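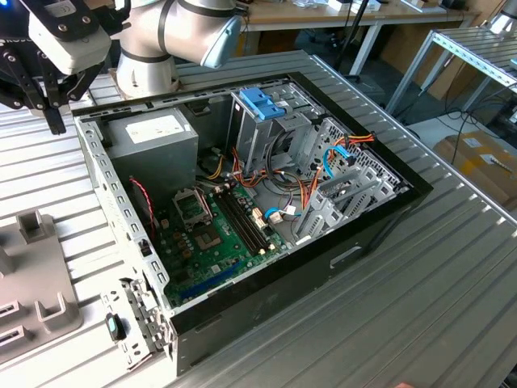

Old computers to be stripped for parts at Vadby depot

Residents with a dead desktop computer in the garage will have somewhere new to take it from August, when the Vadby recycling depot opens a counter for whole machines.

The counter will be run by Curkutico, a small refurbishing firm that has handled the district's printers and monitors until now. Towers left at the depot will be opened on site and taken apart by hand. Memory, processors, drives and power supplies will be tested separately, and anything that passes will be put back into working machines or sold as spares.

Tatsuya Hosoda, who manages the workshop, said most of the towers people bring in are older office models with one failed part.

"The power supply goes, or the drive does, and the whole thing gets put out with the hard rubbish," he said. "The rest of it is often fine. Even the case is worth keeping if the latches still work."

A trial over the summer took in 287 computers. Nearly 60 went back into use, most of them through the Calado community centre, which lends them to students and job seekers. Cables, brackets and bare steel went to the metal recycler.

The fiddly end of the job is seating a processor in its socket and fitting parts into upright slots.
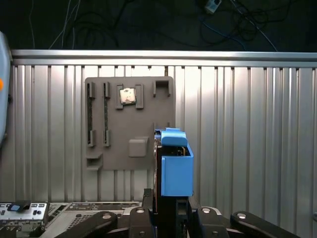 Mr. Hosoda said a processor needs to be lined up properly before the lever comes down, and that bent pins were the most common damage in the trial.

There is no charge for dropping off a tower, with a limit of four per household per visit. Laptops will be accepted later in the year, once the depot has proper storage for batteries. Monitors and printers should still go to the Vitenico Road gate.

People are asked to back up anything they want to keep before coming in. Drives are wiped on the day they arrive, and owners who would rather hold on to theirs can ask to have it taken out at the counter. It takes a few minutes and a screwdriver is provided for anyone who wants to do it themselves.

The counter closes at 2 p.m.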